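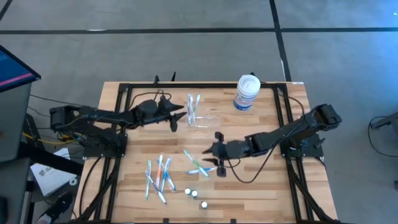

Ausgabe 11

Distine – möblierte Wohnung auf Zeit, 2 Zimmer, Hochparterre

Frei ab April 2019, Mindestmietdauer drei Monate, länger geht fast immer. Kaltmiete 713 Euro, Nebenkosten extra nach Verbrauch. Kaution 3.560 Euro, zahlbar in zwei Raten, erste Rate vor Schlüsselübergabe.

Lage: Seitenstraße hinterm Markt, Einbahn, nachts still. Zur Straßenbahn roughly gesagt fünf Minuten zu Fuß, mit Koffer eher acht. Bäcker im Nebenhaus, sonntags zu.

Schlafzimmer zum Hof. Bett 160 breit, Matratze von Salluvetti, im Dezember neu gekauft. Kleiderschrank dreitürig, die mittlere Tür klemmt etwas. Verdunkelung vorhanden, Rollo nicht Vorhang.

Wohnzimmer mit Küchenzeile. Schlafsofa, Esstisch für vier, Regal bis unter die Decke. Zwei Herdplatten, Backofen klein, Kühlschrank mit Gefrierfach. Geschirr für vier Personen, Töpfe, Wasserkocher. Kein Geschirspüler. Toaster bitte selber mitbringen.

Bad innenliegend, Dusche ebenerdig, Lüftung läuft mit dem Licht. Waschmaschine im Keller, Münzen gibt es bei der Verwaltung.

Internet inklusive, Router steht im Flur. Bettwäsche und Handtücher gegen Aufpreis. Endreinigung einmalig, wird mit der Kaution verrechnet.

Haustiere: Katze ja, Hund nur nach Absprache. Rauchen auf dem Balkon ok, drinnen nicht. Fahrradraum im Hof, Stellplatz fürs Auto leider keiner, Anwohnerausweis gibts beim Bezirk.

Wer mehr Platz braucht: Distine Plus im selben Haus, drei Zimmer, 1.355 Euro kalt, zur Zeit vermietet. Warteliste möglich, kurze Mail genügt.

Vermietung über Dresholm Wohnen auf Zeit, Ansprechpartner Rafail Spanos. Provision fällt für Mieter nicht an. Besichtigung werktags ab 17 Uhr oder nach Vereinbarung, auch per Video. Zum Termin bitte mitbringen: Ausweis, letzte drei Gehaltsnachweise, bei Firmenmiete die Kostenübernahme vom Arbeitgeber. Selbständige Steuerbescheid.

Schlüssel liegen im Büro Triantafyllou, Erdgeschoss links, klingeln und kurz warten. Übergabe nur mit Protokoll, Zählerstände werden gleich mit notiert. Kündigung schriftlich, vier Wochen zum Monatsende, Mail reicht nicht.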